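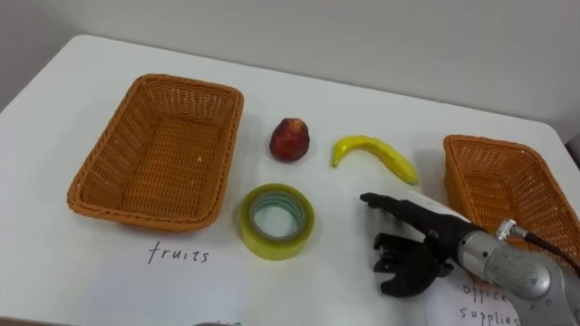
08/02/2019

So we've done it. Mum has moved into a care flat, and I am writing this at her old kitchen table (now my kitchen table, and far too big for my kitchen) with a cup of tea and a strange feeling that I've forgotten to ring somebody. I've spent so long ringing people that my hand goes to the phone by itself.

A few of you asked how we went about choosing, after my moan on here in January, so I thought I'd write it all down while I can still remember it. I should say I'm no expert. I've done this once, for one very stubborn woman of eighty-three, and your own mum or dad will want different things altogether.

We looked at seven places. Seven! I'd planned on three, but the first one put us off so much that I went home and made a longer list. It was perfectly clean and the manager was very pleasant, but every time I asked something she handed me another leaflet, and we were walked past the lounge at such a pace that Mum never got to see if anyone in there was talking to each other. Mum said in the car that it was like being shown round a bank.

The second was called Ponce House, and I'm afraid that was the end of that. She wouldn't even get out of the car. I did go in on my own and it was lovely, really lovely, with a big garden and a resident cat, but she said she was not having it on her Christmas cards.

After that I got a bit cleverer about it. I started turning up in the late afternoon, when the morning shine has worn off and people are tired and waiting for their tea. You learn a lot at that time of day. At one place a man was calling out from his chair and two carers walked straight past him. At another, a carer was sitting on the arm of a sofa doing a crossword with three ladies and getting told off for her spelling, and I could have cried.

That second one was Ivameo Court, and it's the one we picked. It has fifteen flats upstairs, for people who can mostly manage, and a nursing wing on the ground floor for when they can't. Mum has her own front door and a tiny kitchen with two rings and a fridge. She can have her lunch in the dining room or stay in and have toast. She has mostly stayed in and had toast, but I'm told that's normal at first.

Now, money, because I know that's what half of you want to hear about and so did I. The flat and the basic care come to £3,222 a month. I had to sit down when I saw it. Some of the others were less, but then you'd read on and find that laundry was extra, or having someone go with her to the hospital was extra, and by the time I'd added it up they were much the same. Ask for the whole list of charges in writing and ask when the fees last went up and by how much. One place went very vague on me there and I crossed them off.

We also nearly went another way and kept her at home. We had a firm called Uleo coming in for a few months, mornings and evenings, and the carers themselves were wonderful. The trouble was the hours in between. She fell in the hall just before Christmas and was on the floor for a good while before she'd admit she needed the pendant round her neck. She'd been wearing it under her cardigan so the neighbours wouldn't see. After that she brought up moving herself, and I'm so glad it came from her.

The move was hard, I won't pretend otherwise. You can't get a whole house into two rooms. We did it over five visits, and she chose everything that came with her: the blue armchair, the sewing box, Dad's barometer, which has said Change since about the time he died. I wanted her to bring the good dinner service and she looked at me as if I'd lost my mind. Who was she going to have to dinner? (My sister has it now. It's in her loft.)

Things I wish I'd asked earlier, in case they're any use. Can she keep her own GP? She couldn't, as it happens, and she was more upset about that than the house. Who sits with people at night, and how many of them are there? Can I turn up without phoning first? Can she have her own kettle? You'd be amazed how much time we spent on the kettle.

I rang her last night and she couldn't talk for long. There was a film on downstairs and the woman from the flat opposite was saving her a seat. I said that sounded nice and she said it would probably be rubbish, and then she put the phone down on me.

I'm over there again tomorrow with the curtains, which still need taking up by a good few inches. If anyone has a sewing machine that behaves itself, please shout.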